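Chapter 5
Keeping and Letting Go: The Household as a Store

In the chapters before this one we looked at how goods come into a home. They are bought, received as gifts, inherited or borrowed. Now we turn to a slower process, and one that is harder to study: how goods stay in the home, and how they leave it again. Economists have written a lot about the moment of purchase. About the years after it they have written very little, although most of the life of an object is spent there.

Let us begin with a simple case. In the town of Brilville, 354 households agreed to keep a diary of every object that left their home between May and the end of the following winter. Food and packaging were not included. The diaries show that large objects, such as a sofa or a stove, left quickly once the decision was made. Small and soft objects left slowly. They were moved from a shelf to a closet, from the closet to a box, and from the box sometimes back to the shelf. One family moved the same winter blanket 19 times and at the end of the study they still had it. 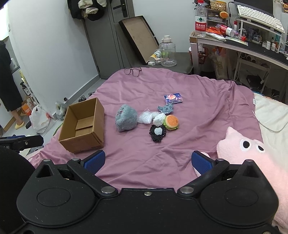
For Ruba Sabbagh the box is the most important piece of furniture in the house, as it lets a family delay a decision without feeling that they are delaying it. She warned that a survey which asks only "kept or thrown away?" will miss this middle state completely.

We will call this middle state "suspended ownership." The object is still owned, but it is not in use and no one has a plan for it. Suspended ownership has a cost — it takes space, and space must be paid for in rent or heating — yet few households in the study could say how large this cost was.

The chapter has three parts. Section 5.1 explains how the diary method works and where it fails. Section 5.2 compares Brilville with the smaller Nidivora study, in which only 8 households took part but each was visited every month. In Section 5.3 we discuss the Sjögren model of storage cost, and we ask if it can be used for rented homes as well.

Before you continue, you should be familiar with the following terms from Chapter 4: durable good, replacement cycle, second owner.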